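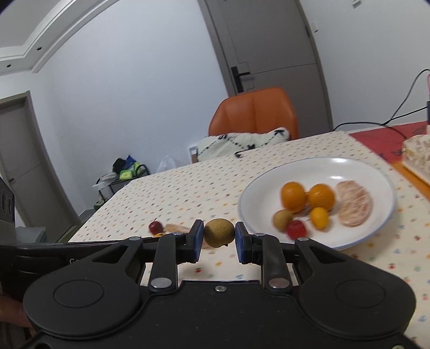

Storing fall fruit, quick version

Wrote most of this standing up, will tidy it later. Everything below is what works in my kitchen and the back hall, which stays cool from November on. If your house is warm, cut all the times down.

SORT FIRST

Do it the day you bring it home. Tip the bag out on a towel, never straight into the bowl. Three piles: eat now, keep, cook. Anything with a bruise, a split or a soft end goes to cook. Anything missing its stem goes to eat now. Don't wash the keepers. Wipe off dirt with a dry cloth and stop there.

One bad pear will take the whole box with it. Check the box twice a week, mornings, when you're getting coffee anyway. Smell it before you look. A sweet winey smell means somethings gone at the bottom.

PEARS

Pick or buy hard. They ripen from the inside out, so by the time the sides are soft the middle is mush. Press next to the stem with your thumb. Gives a little = eat today. No give = leave it.

Cold first, then counter. A week in the fridge, then out in a bowl, single layer. Winter pears want longer in the cold. In a hurry: paper bag, one banana, top folded over. Look every day.

Russet types, rough brown skin, don't change color much so don't wait for it. Go by the neck.

APPLES

Keep them away from everything. Apples make carrots bitter and potatoes sprout. Own drawer or own box.

Thick skinned late apples keep best. Early ones go mealy no matter what you do, make sauce. Wrap the good ones in newspaper, one sheet torn in quarters, twist the ends. Takes a whole evening if you've got a bushel. Worth it. Ours went to the end of March last time, the unwrapped ones didn't make it past New Years.

QUINCE

Leave on the counter till the kitchen smells of them. Rub the fuzz off with a dish towel under the tap right before cooking. Use your heaviest knife and a damp cloth under the board, they roll. Save the cores and pips in a bit of cheesecloth and drop it in the pot, helps the jelly set. Take it out before you jar!

CITRUS

Bowl looks nice, fridge lasts longer. Loose in the drawer, no plastic. Roll lemons hard under your palm before squeezing. Zest first, always, you can't zest a squeezed half without losing skin off your knuckles.

Spare zest: mix with sugar, jar, lid. Good on toast.

Dried out limes still have juice. 22 seconds in the microwave then roll. Yes I timed it.

BOXES AND SHELVES

Slatted beats solid. I use the Skirkader stacking trays, the shallow ones. The deep ones are a mistake, you end up piling fruit three high and the bottom layer gets flattened. Old wine boxes work too, drill some holes in the sides.

Line with newspaper or plain brown paper. No bubble wrap, it sweats.

Trays off the floor. Mice. A brick at each corner is plenty.

Label with masking tape, what it is and the month. You think you'll remember which box is the cookers. You won't.

Stem side up for apples, pears lying down or standing, doesn't matter much as long as they aren't touching.

STICKERS

Drives me nuts. Dab of cooking oil, wait a minute, slides off. Pick them off before anything goes in the compost, they never rot.

FRUIT FLIES

Small glass, inch of cider vinegar, one drop dish soap, plastic wrap with fork holes. Change it every couple days. Then find what they're actually after. Usually the drain, or a forgotten onion. Boiling kettle down the drain at night, skip that if you have plastic pipes under there and use hot tap water plus a scrub with an old bottle brush.

COOK PILE

Don't let it sit. If there's no time tonight: peel, chop, freeze flat on a baking sheet, then bag. Toss in lemon water first so it doesn't go brown. Write the weight on the bag or you'll be guessing come pie time.

Quick butter: chopped fruit, splash of water, lid on low till soft, mash, lid off till a spoon dragged across the bottom leaves a track. Sugar at the end, to taste. Stir more than you want to, it catches. It spits too so wear sleeves.

Peels and cores, apple only: cover with water, simmer, strain. Use it in place of water in oatmeal.

STAINS

Pear and quince juice goes on clear and turns brown in the wash. Cold water right away, then a dab of white vinegar. Never hot. On a wooden board: coarse salt and half a lemon, scrub, rinse, stand on edge to dry.

FROM THE MAILBAG

Olga Meireles wrote in to say she keeps hers in a picnic cooler on the porch with the lid propped on a clothespin. Tried it, it's good. Bring it in when there's a hard frost. Frozen pears are done for.

Somebody else asked about sand. Fine for carrots and beets. For fruit no, you'll be crunching it till spring.

Next up: onions and garlic, braiding, and what to do with the squash thats going soft at one end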